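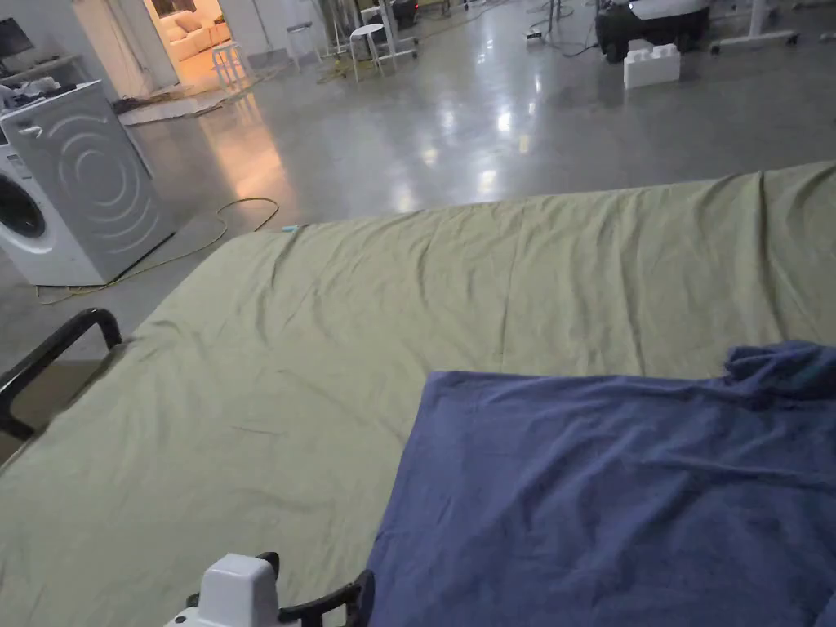 Setting the cutting height on a Tillen walk-behind mower

Applies to the Tillen 154 with a rear roller. Allow 7 minutes.

1. Park on a hard, level surface. Stop the engine and pull the spark plug lead.
2. Check both front tires. Uneven pressure tilts the deck and gives a stepped cut.
3. Loosen the lock nut on each front bracket by one full turn. Do not remove it.
4. Move the height lever to the middle notch.
5. Measure from the ground to the blade tip on the left side, then the right. Wear gloves when turning the blade.
6. Adjust the lower side until both readings match.
7. Tighten the lock nuts and measure again.
8. Refit the lead and mow a short test strip.

For warm-season turf, go up one notch in June if the ground is dry. Never take off more than a third of the leaf in one pass.

Replacement lock nuts: Prevlow part 373.

Last updated 22 April 2019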